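Anyone here still running a Jukstead twin? Asking about the new owners

**gravelmoth** wrote:

So my dealer told me Coltico now owns the whole Jukstead motorcycle side, parts warehouse included. I've had my 650 for eight years and I love the thing, but I waited 40 days for a clutch cable in April. A cable! Is it getting better or should I sell while someone still wants it?

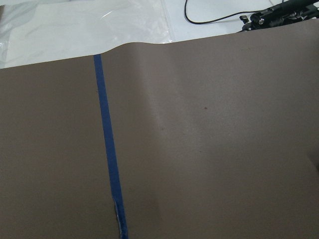
I'm mostly worried about the fuel pump, which everyone says goes eventually. The rest I can bodge.

**Harries_Rd** wrote:

Don't sell. Ordered fork seals and a stator gasket last month, both came in five days. Under the old owners I'd have been riding the bus. I think Coltico bought it for the dealer network, and dealers with no parts are no use to them.

**tappet_noise** wrote:

Five days for seals, sure, every bike shop on earth stocks seals. Try getting a dash. I'm on 18 weeks and my guy at Vustham Cycles has quit returning my calls. They put out a shiny new model and a jacket to match it, and meanwhile my speedo reads zero all the way to work.
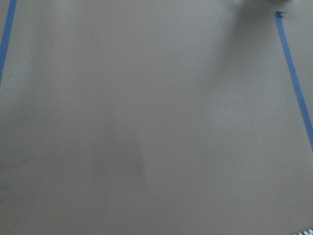
### Page 2

**Wilson Llanos** wrote:

I worked the parts counter at a Jukstead dealer until last spring, so here's my two cents:

- Engine internals are fine, there's a pile of them left from the old plant.
- Electronics are bad (sorry tappet). The supplier changed and the old dash was never reordered as far as I know.
- Fuel pump: buy one now and put it on a shelf. Keep the box and the receipt, and check the connector against yours, they changed it partway through the run.

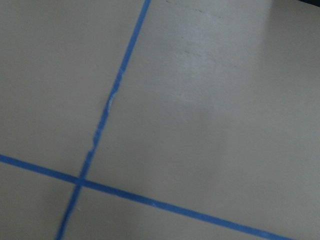
- Cables you can have made up locally for less than the factory one. Take the old one in with you.

**gravelmoth** wrote:

Oh that's super helpful, thank you! Which connector is the early one, the square or the oval?

**Wilson Llanos** wrote:

Square is early. Yours should be square unless somebody's already swapped the pump.

**tappet_noise** wrote:

I still say sell. But if you do keep it and ever part it out, I call the dash.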